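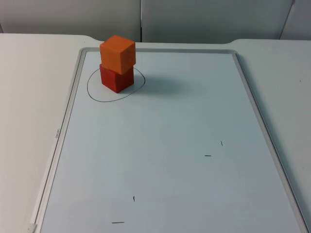 Blocks and Boards at the Lockwood Neighbourhood House

It has been a lovely surprise to see how the play table has taken off since we moved it in from the hallway. We started it in the cooler months, when the little ones couldn't get out to the sandpit, and I thought it might last a fortnight before everybody drifted back to the train set. Well, now it's November and there are still children asking for it before they've got their hats off!

The idea came from Elsie Ashby, who taught kindergarten for years and has more games in her head than we have cupboards to keep them in. You lay a whiteboard down flat, draw a circle on it with a black marker, and ask a child to build inside the line. A red block first, perhaps, then an orange one on top. With the threes, two blocks is plenty, and a good wide circle helps. The older ones like theirs smaller, and before long they are drawing their own (very wobbly, some of them, and one that was meant to be a pond) and telling the grown-ups what colour goes where.

I sat in one morning meaning to stay for a cup of tea and ended up there until pack-up time. My own grandson built a tower of 13, with a lot of breath-holding from the rest of us, and then knocked it over with his elbow reaching for a biscuit. He was far less upset about it than I was.

Dean Cropper has very kindly sanded back a bag of old wooden cubes from his shed and painted them in his favourite colours, so we now have close to enough to go around. We could still do with a few more in green and yellow. If you have plain wooden blocks at home that your children have grown out of, please drop them at the front desk, or give them to Faustine Aubert when you see her at the Friday - sorry, at the morning group, as the day is changing next term and I keep getting it wrong.

Dry-erase markers are always welcome too, black especially. Please check the label before you buy, as we had a permanent one turn up in the tin and it took Dennis Haslam most of an afternoon to get the board clean again.

The table is out from half past nine until morning tea, and parents and grandparents are very welcome to pull up a chair.

Last updated: November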